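Jun 20, 2026

Back from Sterkesley with sore feet and a head full of paintings.

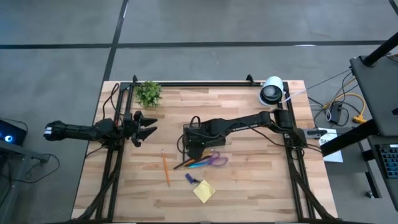
I went for the Sundov exhibition, which closes soon and which I had postponed since November. The museum is in the old grain exchange, and the ticket is cheaper after two in the afternoon, so I waited in the park with my sandwich. Inside there are 40 works on one floor, most of them small, and I looked at the early ones too quickly. The best room is the third. A large abstract hangs there alone, made of narrow vertical bands in cream, tan and a brown that goes toward pink. I stood a long time trying to find what these colors reminded me of, and it was a butcher-block table, with the same thin strips of wood lying side by side. After this I could not see it as a serious painting anymore, but I liked it more than before.

The wall text says that Sundov was a painter of silence. I do not know what this means. In my language we would say it only about a person who does not answer letters. I read it twice and then decided to read no more walls today, and the visit became better.

Upstairs was the collection of the Nieto foundation, which I had not planned to see. It is mostly prints from the years when the foundation had its own workshop and lent the press to artists for one week each. I like this idea very much. Some of the prints are bad, and they show them anyway, with the pencil corrections still in the margin. One etching of a harbor has the word "darker" written on it four times.

In the shop I wanted the catalog, but it was heavy and I had only my small bag. I bought 2 postcards — one of the striped painting, one of the harbor — and they did not have the harbor with the pencil marks, only the clean one. A pity.

The bus home goes through Jundavell, where they want to turn the closed cinema into a gallery. There was a banner on the front, already a little torn. I would go to a gallery there, I think, even in winter.

I must write to the museum and ask if they post the catalog. Also buy plasters for my left heel, and take the other shoes next time.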